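Garent Teaches Robot Arm to Ask Itself Whether It Has Done This Before 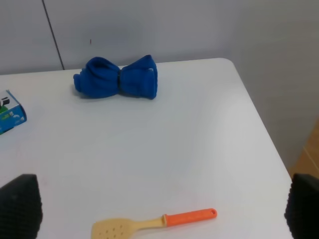
GOSOW, August 10, 2021 — Garent, the manipulation research group of the Heywood Institute, today released the results of a study in which a robot arm learned to pick up household objects from far fewer demonstrations than its authors had budgeted for. The unspent budget has been returned to the people who had cleared their calendars to provide it.

The method, called Girneden, addresses an old complaint in robot learning. A person guides an arm through a task, the arm copies the person, and all goes well until someone nudges the object a hand's width to the left. The usual remedy is more demonstrations. The usual remedy for that is more coffee.

Girneden takes a different route. Before each movement, the system compares what its wrist camera sees with the demonstrations it has stored and scores how familiar the view is. If the score is high, the arm proceeds. If the score is low, it backs up a little, looks again from a slightly different angle, and picks the stored demonstration whose last stretch of motion fits best. Only the final approach to the object is copied from a human. Getting there is left to a plain motion planner of the kind that has been in textbooks for years and has never been invited to give a keynote.

The group tested the method on 28 everyday objects, chosen for being awkward in different ways. The list includes kitchen utensils that lie flat on the table and give a gripper little to hold, cloths that change shape when touched, and small cardboard boxes that tip over if approached with too much confidence. Objects were placed on a white tabletop in mixed arrangements, with a new arrangement for every trial.

Training used 147 demonstrations in total, shared across all objects. The comparison system, a standard imitation learner trained by the same group on the same arm, was given 3000. Over the full set of trials the two systems finished within 2 percentage points of each other, with the comparison system slightly ahead. The authors would like it noted that they are reporting this voluntarily.

The larger gap appeared when objects were moved to parts of the table that neither system had seen in training. In those trials the comparison system tended to reach with great conviction for the place where the object would have been. Girneden more often paused, re-scored the view, and tried again. It was also slower, a point the paper covers in a section that reviewers asked to be made longer.

"We spent most of the project trying to make the network larger," the group said in a statement. "The version that worked was the one where we let it hesitate. We have since tried hesitating ourselves, with mixed results in meetings."

Cloth remains the hardest category. A rolled or bunched towel offers plenty to grab, but the familiarity score was designed with rigid things in mind, and a towel seldom looks the same twice. The system often judged a cloth unfamiliar, backed up, judged it unfamiliar again, and continued in this manner until it reached its retry limit. A revised score that gives less weight to outline and more to local texture has helped in early tests. Those tests are not part of the published results and should not be quoted as though they were.

Flat utensils did better than expected. The arm learned to approach a spatula by its handle in most arrangements, including ones where the head was nearer. No rule about handles was written into the system. The authors suspect the demonstrators simply preferred handles, as people do, and that the preference came along with the rest of the data. A follow-up study will use demonstrators who have been asked to be less sensible.

The paper also includes an appendix of failures sorted by cause. The largest group is labeled "grasp correct, object uncooperative." The second largest covers reflections on the table, which the wrist camera occasionally took for a change in the scene. A matte surface would have prevented many of these. The group considered one and decided that most people's tables are at least a little shiny.

Girneden runs on a single desktop computer and needs no cameras other than the one at the wrist. The group began collecting demonstrations in March and kept the same two-finger gripper throughout, so that differences in the results could not be blamed on hardware, however tempting that became.

The code, the full set of demonstrations and the trained models are available without charge for research use. The release also contains the raw trial logs, complete with operator comments. These have been edited lightly for spelling and somewhat more heavily for tone.

About Garent
Garent studies how robot arms can learn handling tasks from small amounts of human guidance. It is part of the Heywood Institute in Gosow and shares a corridor with the institute's acoustics laboratory, which has asked that the arm's warning beeper be mentioned in any public materials. It is a loud beeper.

Media contact
Press Office, Heywood Institute, Gosow
Requests for interviews, trial footage and copies of the paper should be marked "Girneden" in the subject line. Requests to have the arm fold laundry will be kept on file.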